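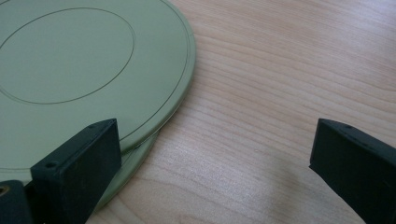

Lò table mats in sage, stacked, on a pale wood top

Lò round mat, sage green, set of 2

A flat, round mat for the dining table or the worktop, by Grollstead. Matt green with a slightly rounded edge. A thin groove runs just inside the rim and a larger circle is marked further in, so you have a line to centre a plate or a serving bowl on. The rest of the surface is plain.

The mats stack flat when you are not using them. The line was drawn by Milagros Paucar, who also designed the Lò bowls, and the green is the same one used across the range.

Details
Diameter: 300 mm
Sold as: set of 2
Colour: sage
Finish: matt
Item code: Lò 215

Use and care
Wipe with a damp cloth and a little washing-up liquid. Dry before stacking. Do not put in the dishwasher, the oven or the microwave. Let pans straight off the hob cool for a few minutes first. Crumbs caught in the groove come out with a soft brush. Do not use scouring pads, which leave shiny patches on the matt surface.

Delivery and returns
Sent from our Pesness warehouse within 7 working days. Unused mats can be returned in their box. If one of the pair arrives damaged, tell us which and we will replace that mat only. The next batch is due in October; orders placed once stock runs out will be held until then.

Also in this range
Lò serving bowl
Lò small plate
Lò jug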